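Subject: Re: [nundivwood-arms] Wrist drift and table layout on the Skurnolero cell

On 16 Jul 2021, a member of the Nundivwood list wrote:

> We are rebuilding our cell along the lines of yours. Ours picks fine
> for the first hour and then closes a little to one side of the part.
> We have swapped the wrist servo and it came back. Two questions. How
> do you mark the table, and what do you check before you start a run?
> Also, do you still use Harasym for the zero file?

Yes, still Harasym, version 2. We never moved to the newer one.

I would leave the wrist alone for now and look at the base. Ours did the same thing in December and I changed a good servo for nothing. The screws holding the base had backed out, and at full reach a small amount of play down there is a lot at the fingers. Push on the elbow with the power off and watch the foot. If the foot moves, start there.

Marking is just yellow tape. Short pieces go where the part starts and a full square goes where it ends up. The brackets on the backdrop get tightened before the tape goes down, never after. The part in these is a plug-in charger.
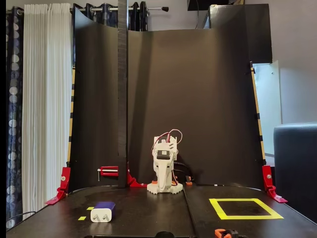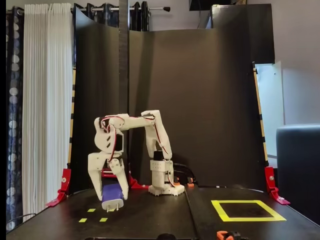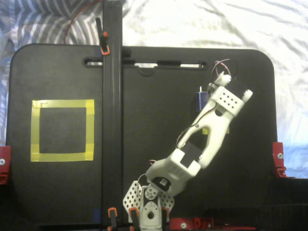
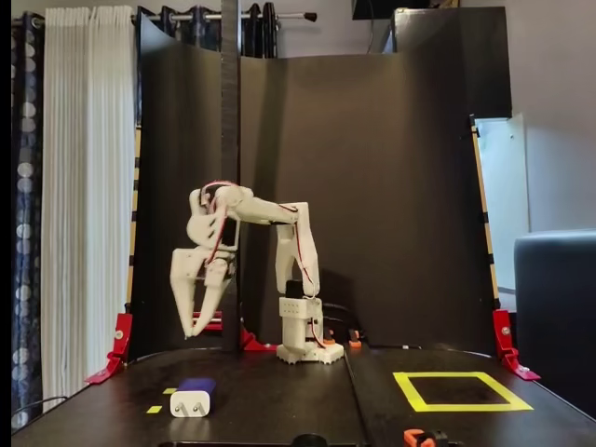 Skurnolero cell: the arm and the yellow tape square. The third is looking across the board from the arm's side.

Before a run I do the following, in this order:

- clamps and brackets by hand, no tools
- base screws
- servo wires, arm moved slowly through its whole reach with the power off
- load the zero file, send the arm to zero, compare with the pencil line on the shoulder
- 13 picks at half speed

If all 13 are good I let it go. We stop every 80 cycles and send it to zero again. When it is off by more than 2 mm I redo the zero file and write it in the log.

Watch the wires at the wrist. They need a loose loop there - if you tie them tight to the forearm they pull on the joint as it turns, and that can look just like drift. I would check this second, after the base.

The Wundance spacer set fits under the base if your table is not flat. Mine needed one spacer, at the back.

Let the list know what the foot does.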